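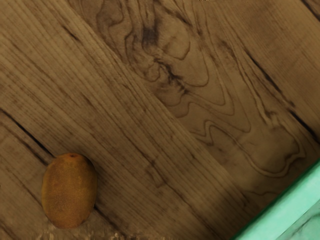
A kiwi on old wooden boards.

Khang Đàm sells fruit from a small shop in Girport, and he does not like the word "exotic." "A kiwi is not exotic," he told me. "My neighbor grows it on his fence."

We met on a Friday morning, before opening. He was already 14 years in this shop, and before that he drove a delivery van for Lellitz, the wholesaler near the harbor. From the van he learned which growers pack with care and which ones hide the bad fruit at the bottom of the box.

I asked him how to choose a kiwi. He said most customers press too hard with the thumb. "You hold it in the whole hand, and you press a little, like a handshake with a child. If it gives a little, you eat it today. If it is hard, you wait."

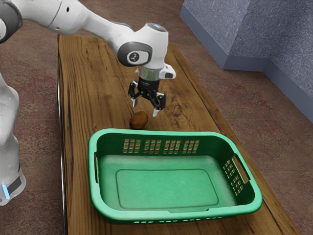 Waiting is the part people do not like. Đàm tells them to put hard fruit in a paper bag with an apple and leave it on the kitchen counter. "They come back after one day and they complain. I say, one day is nothing. Give it four."

His own supply comes mainly from Sarpong, a family orchard in the hills. In September he goes there to see the vines, although the picking starts later. Last season he bought 3555 kilos from them, and the year before it was 3000. He wrote both numbers for me on the back of a receipt, so I would not make a mistake.

I wanted to know if the supermarket takes his customers. He thought for a while before he answered. "Some, yes. The young families, they buy everything in one place, I understand it. But for the soft fruit they come to me — persimmons, figs, ripe kiwis. The supermarket cannot sell soft."

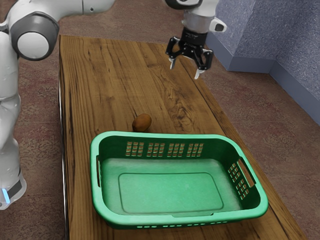 He eats his kiwi with the skin, which surprised me. He only rubs it first with a rough cloth under the tap. His wife cuts hers in half and takes a spoon. "We don't discuss it anymore," he said.

Next spring he wants to repair the cold room and put in a longer counter.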